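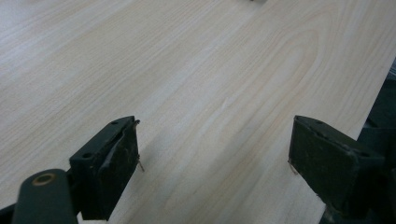 Pale wood board, grain on the diagonal.

Notebooks > Faritlow sighting cards > July

Friday, start 9:30

Goal for today: finish the first pass of the sighting cards into Clestanent and find out why the place matching is dropping entries on the east side of town.

Card count is final at 1543. Last week's total was higher. The difference is duplicates, mostly carbon copies filed under both the caller's name and the street. Kept the top copy as the record and attached the carbon as a second scan. Where the two differ (handwritten additions on one only) both are transcribed in full and flagged D.

Place matching. Ran the full set against the current street list first. Bad result on anything before the renumbering. The old police form has one line for location and the callers used whatever name they knew, so the same corner shows up as "by the bakery," "bottom of the hill," and "Magalhães." The last one is the cause of the dropped entries. The import reads the file as plain ASCII, fails on the ã, and leaves the location field empty with no warning. The record still goes in and still counts as complete. That explains why the totals looked fine.

Fix: re-exported as UTF-8, set the import to match. Also added three spellings without the accent to the alias table, plus "Magellan," which two of the desk officers seem to have used. Reran. East side entries are back. Spot check of 30 cards against the paper: 29 correct, one placed on Magalhães Court when the card says Street. Corrected by hand. Court and Street need to be separate aliases, not done yet.

Time of sighting. Harder than place. The form has "time of call" and "time seen" boxes side by side and the second one is often blank. Earlier transcription filled the blank with the time of call. Do not do this. It puts a cluster of sightings in the hour after the first radio appeal, when people were phoning in about something they had seen that morning or the day before. Set time seen to null unless the card states it. If the text gives a loose time ("after school," "before the late bus") enter the words in the note field and leave the time blank. We can assign ranges later, once, with one rule.

12 cards have a time written over another time. Scanned these again at the higher setting with side light. Lower figure readable on five. The rest stay as "overwritten, earlier value unclear." No guessing from context.

Vehicle descriptions: left alone. Color terms are not consistent and I don't want to merge "cream" and "off-white" before the family liaison office has looked at the list. Same for the partial plates. They go in exactly as written, with a period for each missing character.

Storage. Hernia was down again between 11 and noon. Same fault, second drive bay. The nightly copy ran, so nothing lost except the side light scans, which I redid after lunch. Scans should go to the local disk first and move over at the end of the session until the bay is replaced.

Access. The map view must stay off the shared login. Callers' home addresses are on the backs of the cards and the scan viewer shows both sides. Anyone who opens a point on the map can click through to the back. Tried hiding the back scans by permission group — works in the list view, does not work from the map. Reported to Clestanent support, ticket open. Until it is fixed the map is for the two workstations in this room only.

Print for the anniversary walk: they asked for one wall map of the route with the original appeal text beside it. Route only, no sighting points. Test print came out with the river label across the church. Moved the label, dropped the type size to 10, second print OK. File is in the outgoing folder as walk_map_v2. Do not send v1.

To do
- split Court / Street in alias table
- null out the remaining filled-in call times (box 4 onward)
- rescan back of the water-stained cards, box 6
- ask the records office if a street list exists from before the renumbering
- order drive bay

Stopped 5:15. Boxes 1 to 3 back in the cabinet, 4 still on the bench with the marker slip at the last card checked.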